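9th November

Long day. Started on the collection rules again and got further than I expected, so I want to write it down while I still remember why we settled things the way we did.

The old rule sheet came over from the Doncombe site in June and it was written for boxes and cups. Most of it does not fit clothes. It says every episode begins with the object "in its marked start pose," and a shirt doesn't have a start pose. You can put it down the same way twice and get two different shirts. I spent the first hour crossing out lines like that and writing in what we do at the table, which is to name the garment, name where it begins (rail, table or basket) and leave the folds alone. No smoothing it out first to make it easier on the arms. I have seen two operators do that without thinking and I have done it myself.

Next was the reset rule. The sheet gave the operator 3 minutes between episodes and did not say what had to be done in them. I wrote it as an order of work: arms to home, drives off, check the indicator lights, then hands in. Drives off comes before hands in and there are no exceptions to it, including for a sock on the floor of the cell. Nera station has been good about this. Dradau station has not, and I told them so at the morning handover. One of them said homing and powering down every time costs a lot of episodes over a week. It does. I said the number on the board would just be lower.

Then we had the argument about failed episodes, which I thought was finished last month. The question is whether a dropped hanger ends the episode. My view has been that a drop inside the cell, where the arms can still reach it, is part of the work and should be kept and labeled. A drop outside the walls or down past the front rail ends it. The other view is that any drop ends it, because it is simpler to teach and gives cleaner files. We went back and forth and ended up pulling 100 episodes from the last batch to see what operators had been doing with no clear rule. They had been doing both, sometimes the same person on the same shift. That settled it for me more than the argument did. Any written rule beats that. We went with keeping reachable drops, with a label for it, and a time limit so no one chases a hanger across the table until lunch.

The label is "recovered" or "not recovered." Someone wanted a third one for partly recovered and I said no. I could be wrong about that. I put a note in the margin to look at it again after the next batch.

After lunch I did the audit on the two-arm hanger task. The audit form has 8 lines and I filled in all of them for each operator, even the ones that seem silly, like whether the station number is readable on the wall card. It was not readable on one. Replaced the card.

What I was mostly looking at was handing over control between the arms. The draft rule says that when both grippers are on the same item, neither one opens until the operator has said "open left" or "open right" out loud for the second person. I put that in after the trouble with the coat hangers, when one side let go early and the other side swung it into the wall. No damage that time, but the gripper pads had to be looked at and we lost an hour. Saying it out loud feels foolish for the first day or so and then it doesn't. All the operators I watched today said it, though one of them said it after opening, so I marked that one down.

The second part of the same rule is about pressing down on things. If a gripper is pushing on cloth that is lying on the table, the operator has to come up before moving sideways. Dragging under load wears the pads and it pulls cloth over the front edge toward the linear rail, where I really don't want it. I had this as a "should" in the first draft and changed it to a "must" this afternoon after standing there for a while. 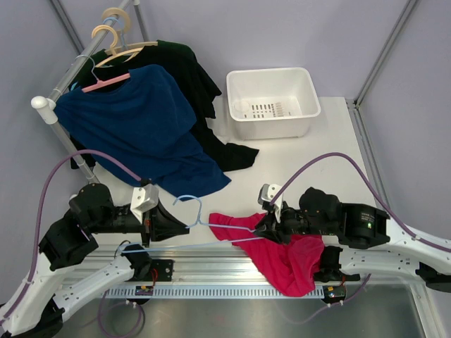

I also wrote a line about garments hanging over the front edge. The Doncombe sheet says nothing may cross the table edge, full stop. For clothes that would end half of our episodes, so I wrote it differently: cloth may hang over the front, but if it gets into the path of a carriage the operator stops and logs it. The safety people will want to see that one before it goes out. I would want to see it too. I am going to ask them to come and stand at the station before they read it, if I can get them to come.

Cables are still a sore point. The rule is a check at the start of each shift, by hand with the drives off, moving each arm through its reach and watching that the loops don't catch on anything. It takes a few minutes and people skip it when the shift before ran fine. I added a box to sign. I don't like adding boxes, since people sign them in a row at the end of the day, but I don't have a better idea yet. Anything that dangles low at the front gets tied up, and that goes on the sheet as well.

The other thing was the Nägeli guide. We have had a printed copy on the shelf for ages and I finally read the section on describing objects. It is stricter than ours. It wants color, type and where the item began, in that order, in every episode note, and no words like "nice" or "messy." I took most of it. I left out the part about giving the fabric, as our operators can't always tell and I would sooner have a blank than a guess. Same with sizes. If the tag isn't checked, the size doesn't go in.

I made one change of my own, to hanger names. We had people writing "the wire one" and "the thin one" and "blue" for what may or may not have been the same hanger. Now it is color first and then kind, and if you don't know the kind you just write hanger.

We have roughly 3000 episodes recorded under the old notes and someone asked if we are going back to fix them. I said no, we mark them as old notes and leave them. Going back would mean watching every one, and the people who ran them have mostly forgotten what they were doing. I may regret that when the first person tries to use them together with the new ones - but the mark will be there.

Left at the end of the shift with the draft at four pages. It was two this morning. I would like to get it back to three, so tomorrow I will see what can come out. The paragraph on lighting, probably, as the walls take care of most of that. The part on gloves can move to the station card.

Still to do: send the edge rule to safety, print new wall cards for both stations, order gripper pads, and ask Dradau for their shift check sheets from last week, signed or not.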